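The Slot

Ivone Meireles got the box from her aunt the spring she turned nine. It was light wood with a smooth orange top and a slot in it, and her aunt had dropped in the first coin herself so it would make a noise when Ivone shook it.

She kept it through three apartments. In the last one, on Jurkula Street, it stood on the shelf over the radiator and took whatever was in her coat at the end of the day. She worked the counter at Mendoza, the hardware store, and people there still paid cash for screws and picture hooks. Her tips were small. She did not count what was in the box. She only knew it was heavier than it used to be.

In March the landlord sent a letter. The rent would go up to 1,180 a month. She read it standing in the hall, put it under the sugar bowl, and went to work.

Her brother called that night from Andov.

"You could come here," he said. "There's the back bedroom."

"There's a job here."

"There are hardware stores in Andov."

She said she would think about it. After they hung up she started clearing the shelf, mostly to have something to do with her hands. She set everything out in a row on a black surface and tried to decide what she would pack if she had to.
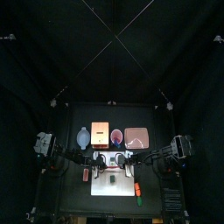 The blue bowl was easy. It had come from her mother's kitchen and it would go wherever she went. The pink cup she could leave. She had bought it in her first week on Jurkula Street, when she owned one plate and a fork, and she had never liked drinking from it. The wide container with the rounded corners held nothing she needed, but it would be good for carrying the small stuff.

She left the box for last. She picked it up and turned it over, and the coins slid to the other end. Her aunt used to say you opened a box like that once. Ivone had always taken this to mean that you had to be sure.

She put it back in its place between the bowl and the cup and made some toast.

At 17 minutes past ten she called her brother back. He answered with his mouth full.

"How big is the back bedroom?" she asked.

"It's a bedroom. It has a window."

"Is there a shelf?"

He went to look. She could hear him walking down the hall and then moving something heavy, a chair maybe, and swearing at it.

"No shelf," he said. "I could put one up."

"I'll bring the brackets," Ivone said. "I get a discount."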